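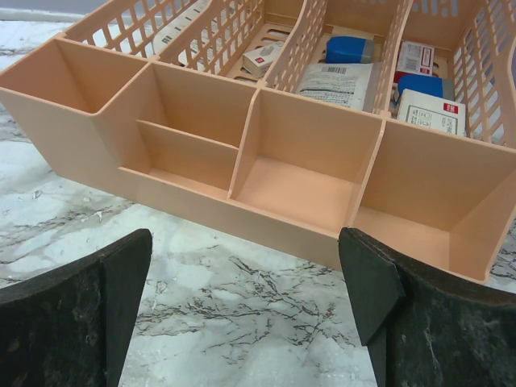 Home Products Newsroom Events Contact
Search this site Go

Hurutow Opens Orders for Altgate, a Countertop Sorting Kit for Small Shops

FERRAND, April. Hurutow is very happy to announce that orders are open for Altgate, a tabletop robot kit made for the small stockrooms, repair counters and mail-order back rooms that have been writing to us for so long (thank you for your patience, we read every letter!).

Altgate pairs a light arm and a two-finger gripper with a small camera at the wrist, and it is meant to work with the plastic baskets and organizers a shop already has on its shelves. Owners teach it by guiding it through a job, such as moving little boxed or packeted goods from a divided basket into open compartments, and it keeps what it has learned for the next day.

The kit sets up in 55 minutes and costs $1,911, with a spare set of fingertips included. The first 2,000 kits ship in four batches, and travel cases can be added to any order.

Shops in and near Ferrand are warmly invited to stop by our showroom and try it with their own goods.

Last updated: April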